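Safe Working Practice for a Two-Arm Robot Handling Trash Bags

Student project report, Skillholm Technical College
Submitted Wed 14 August

3. Rules for the work area

The project group was asked to write a set of working rules for the Kitine bag-handling task and to test whether other students could follow them without help. The first draft was prepared in May and contained 27 rules. Many of them repeated one another, and the final version contains 18.

Rules 1 to 6 deal with the floor. The operator marks the reach of both arms before power is switched on, and no person may step inside the mark while the arms are enabled. Cables are to be routed away from the path of the grippers. Items that are not part of the task should be moved outside the reach of the arms or entered on the setup sheet.

Rules 7 to 12 deal with the bag itself. Thin plastic folds easily and may catch on the screws of a gripper housing. The bag is therefore spread out before it is gripped, and the operator checks both grippers for trapped plastic after each run. Arm speed is held at 25 percent of the maximum until the supervisor has signed the sheet.

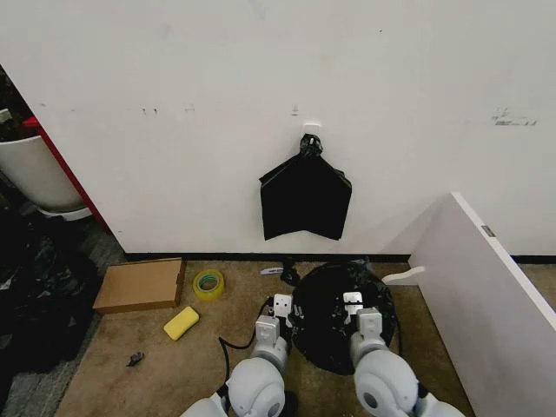

Figure 2. Both arms at work on a black bag laid out on the carpet. A second bag hangs from a wall hook.

The remaining rules cover stopping and handover. One student holds the stop button at all times and has no other duty during the run. A stop may be called by anyone in the room, and the reason is written down before work starts again. When operators change, the new operator reads the setup sheet aloud and repeats the floor check.

4. Findings

The rules on stopping were followed in every trial. The setup sheet was less successful. Students from the Paucar group left the section on loose items blank in two trials, as they were unsure whether small objects had to be listed. The wording has been changed to cover any object within reach, whatever its size.

The group recommends that the rules be adopted for all two-arm work at Skillholm and reviewed after one term of use. The current setup sheet is attached as Appendix B.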